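Ticket: Furklow bottle rack, table setup – bottles creeping, lids not seating
Status: open, waiting on parts
Category: drinks table / small containers

Log, newest at the bottom

9:10 am
Opened this because the drinks rack keeps getting reported as "broken" and it isn't broken. It's the clear acrylic one, Furklow, takes the bottles lying on their sides one above another. Complaint is the bottles slide forward and the caps end up poking out past the front. Checked for cracks, none. Screws n/a, it's all one glued piece.

9:25 am
Leveled the table. Was off at the left end, folded card under the leg for now. Bottom bottle stayed put after that. Top one still creeps if you bump the table.

9:40 am
Tried full vs half full. Full ones sit fine. Half full they roll a bit when somebody leans on the top. Rack spacing is fine for the small drink bottles, way too loose for the 280 ml ones from Montes, dont put those in there.

10:05 am
Wiped the rack floor, it was sticky from an old spill. Thought sticky would help but no, the bottle catches and then lets go all at once. Clean is better. Soap and water only please – someone used glass cleaner on the last one and it went cloudy.

10:30 am
Second half of the ticket, the square white containers. Report says "lids don't fit". Got a few out of the drawer and we have two batches mixed together. Old batch from Prurnmont, new batch from Votberg. Look the same from above. Rim on the new ones is a hair taller. Old lid on new bottom pops up at one corner every time.

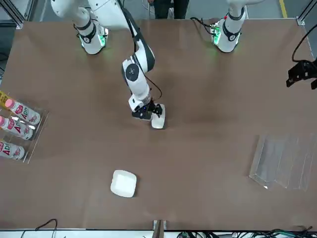 Ran the corner test on everything in the drawer after that. Press one corner down, see if the opposite one lifts. If it lifts it's a mixed pair. Sorted into two stacks, old and new, masking tape on the bottom of the old ones with an O. Took nearly 30 minutes, mostly peeling off labels from last time.

11:15 am
Leftovers that match nothing went in a bag under the sink. Don't toss yet.

11:20 am
Back to the rack. Put a strip of clear grippy shelf liner on each level, cut to 230 mm. Works on the bottom two. Top level the liner curls up at the front, needs tape or a heavier liner. Bumped the table on purpose a bunch of times, bottom two didnt move.

1:45 pm
Reply from requester: can we just stand the bottles up. Answer: yes but then they take up the whole left side and you lose the spot for the containers, which was the complaint in September. Caps facing in toward the middle of the table is still the easiest to grab from.

2:10 pm
Ordered heavier liner, and two proper leg shims so the card can go. Part no. 900 on the shim order if anyone needs to chase it.

To do
– liner on top level when it shows up
– swap card for shims, re-check level
– keep old and new containers in seperate drawers
– decide on the bag under the sink

Leaving open til the liner is in. If a bottle slides before then, check the table leg first.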